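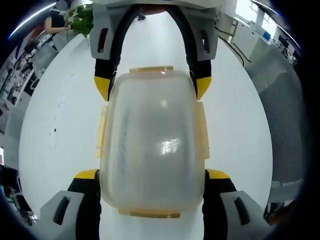
用手持夹爪录厨房动作录久了，收纳盒这一类我最有发言权，因为翻车翻得最多（字面意思的翻）。下面这些小窍门都是我自己攒下来的，给在家里或者小工作间里采示范数据的朋友参考。想到哪写到哪，顺序别太当真。

先说盒子怎么挑。四边带卡扣的保鲜盒特别适合拿来练手，也特别磨人。卡扣会往外凸一点，指尖要是正好顶在卡扣上，轻轻一用力它就弹开，盖子一歪，这一条基本就废了。我现在都尽量夹在靠近角的地方，避开卡扣中段，手感稳很多。圆角的盒子要再慢半拍，等两边的指尖都贴实了再往上提。怎么知道贴实了？我的笨办法是夹住以后先停一下，默念一个“一”，再动手腕。这个“一”后来在数据里也帮了大忙，抓取和提起两段动作分得清清楚楚，切片的时候省了好多眼神。

半透明的盒子还有个麻烦，就是反光。顶灯一照，盖子上白花花一块，边缘反倒看不清。我试过贴哑光胶带，丑，而且模型最后认的是胶带，盒子换一个它就懵了，别学我！后来的做法简单得很：反光照录，但是每录一小批就把盒子转个方向，或者把桌子挪一挪，让亮斑落在不同的地方。白天拉开窗帘录一些，傍晚开灯再录一些。模型见过各种各样的亮斑，就不会盯着某一块不放。

盒子表面要不要擦干净？我的答案是一半一半。家里的保鲜盒哪有那么光亮的，用旧了总会发雾，有划痕，有洗不掉的油黄。全用新盒子录，到了真厨房里就露怯。不过夹爪要接触的那几个地方一定得擦，尤其是油。软指垫沾了油会打滑，滑一次你下意识就会多使劲，后面几十条的力度全跟着变了，自己还不知道。洗的时候用温水加一点点洗洁精，卡扣的缝里拿旧牙刷刷两下，倒扣晾干就行。小苏打糊抹在发黄的地方放一晚上，能淡一点，别指望变回新的。

指垫也要伺候。我每录完一轮就用不掉毛的布蘸点清水擦一遍，晾着，不要用吹风机热风去吹，我吹坏过一副，边上翘起来了，贴都贴不回去。备一副替换的放在抽屉里，和螺丝刀放一起，换的时候不用满屋子找。换完新指垫，先空抓二十来下再正式录，新垫子太涩，和旧的手感差别挺大。

桌面这件事我走过弯路。一开始觉得越干净越好，白桌子上只摆一个盒子，录得飞快，第一批攒了201条，美滋滋地拿去训练，结果一放到有砧板有抹布的台面上，它就伸着爪子在那儿犹豫。现在我会混着来：有的空一点，有的旁边放个杯子、搭块布、搁两根葱。线也不用特意收得一根不剩，真实的桌子上就是有线的。只有一条要守住：线不能从夹爪的行进路上过，勾到一次，盒子飞出去，心脏受不了。

说到姿势，从上往下夹的时候，人容易不知不觉把手肘架得老高，录十几分钟肩膀就酸，酸了动作就飘。桌子矮一点比高一点好，我后来换了张矮圆桌，绕着走也方便，不用老从同一个方向下手。椅子推远些，站着录。要是非得坐着，就别用带扶手的，手肘磕一下，画面跟着一抖。

起始位置千万别偷懒。我有一阵子每次都把盒子放回桌子正中间，顺手嘛。回放的时候连着看下来，像同一条放了好多遍。Rahel Tanner看完给我出了个主意，拿一把干豆子往桌上一撒，挑一颗，盒子就放在那颗豆子的位置，豆子收走，开录。土是土了点，可是真好用，比我自己“随便放”随机多了。朝向也一样，横的竖的斜的都要有，斜着的多录几条，那是最容易夹歪的。

失败的要不要留？我以前一律删，现在分两种。手滑掉了、重新夹起来又放好的，留着，文件名后面加个“救”字，这种条子教的是怎么补救，很值钱。拍到一半电话响了、我扭头说话的，删，不心疼。还有一种最阴险：看着成功了，其实盒子是被我的另一只手碰正的。一定要删，不然它学会的是等人来扶。

命名和存放，说说我的土规矩。我们这个小项目叫Priltum，文件夹按物品分，再按光线分，里面才是一条一条的录像。每录完一批当场在本子上写三样：用的哪个盒子、里面装没装东西、指垫是新是旧。别相信自己晚上还记得，我就不记得。有一回攒到1438条才发现有两个盒子的标签写反了，翻回去改花了我整整一个下午，饭都没做，晚上吃的泡面。

装东西的重量也给个参考。空盒、半盒米、满盒水，我是轮着来的。装水的盒子底下垫一块毛巾，盖子扣好以后先倒过来晃两下，不漏再上桌。米比水好收拾，可是撒了会滚到柜子底下，过两个月还能扫出来。想省事的话用干豆子，颗粒大，捡起来快，反正撒位置也要用它，一罐两用。

一次录多久？我的上限是21条一组，录满就起来喝口水，洗个碗，再回来。硬撑着录，后面的动作会越来越快、越来越糙，自己觉得是熟练了，回放一看全是敷衍。早上九点多那一段我状态最好，饭后最差，困，手也沉。

最后讲讲收尾。夹爪充电之前先把指缝里的碎屑吹掉，镜头用眼镜布轻轻擦一圈，别用厨房纸，会留毛毛。保鲜盒扣着盖子放久了有味，我都是盖子和盒子分开收，卡扣全部掰开，塑料松着放不容易疲劳。坏了卡扣的盒子也别急着扔，三个扣能用的、两个扣能用的，都可以单独录一批，谁家橱柜里没几个这样的呢。我手上这一个文件夹已经超过3321条了，下一批打算录带把手的汤锅，锅盖我还没想好怎么夹，等试过再来补。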